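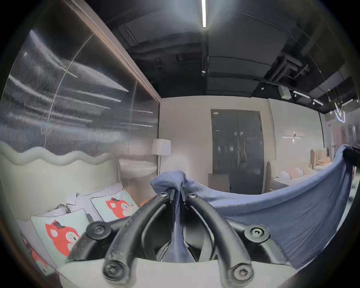

Blue cloth, held at the fold.

Search this blog
Type and press enter

Posted in April by Cecilia Appiah

I went to see Plultberg at the Corn Hall in Banamton last month and have been meaning to write it up since. I have followed them from the days when they were a duo playing the back room of a pub with one microphone between them. They are a four-piece now, with a fiddle player and someone on double bass, and it has changed the songs more than I expected.

The hall holds a few hundred people but they had put the seats out for 100, with a curtain pulled across the rear half. It was full by half past seven. I was in the third row, on the side, next to a radiator.

The support was a singer called Ramanauskas, on her own with a small accordion. She did six songs and talked very little between them. I liked the second one best, a slow thing about a ferry timetable. Her voice is low and she doesn't push it. She had a few CDs for sale at the interval, but I only had a card on me and she was taking cash, so I will have to order one.

Plultberg came on just before nine and opened with "Prodavon", the long one from the first record. On the album it is mostly guitar and it fades out. They now finish it properly, with the fiddle taking the tune and the bass dropping out for the last verse. I think it is better. The man beside me did not, and told me so.

After that they played most of the new record in order. Some of it is still finding its feet. There are two songs in the middle in the same key at the same speed, and live they ran together. The harmonies were very good all night though, and you could hear every word, which I can't say for the last time I saw them, when the drums from the room upstairs came through the ceiling.

They did an old waltz without any amplification, standing at the front of the stage in a row. You could hear the heating pipes ticking. Then two quick ones, and an encore that I didn't know and can't find listed anywhere. If anybody who was there caught the title, please leave a comment. The chorus had a line about leaving the gate open.

I got the 63 bus home with a few minutes to spare. The new record has been on in the kitchen most evenings since, and the side two opener has grown on me. They are back in the area in the autumn, at a smaller place with no seats, and I have bought a ticket for that as well.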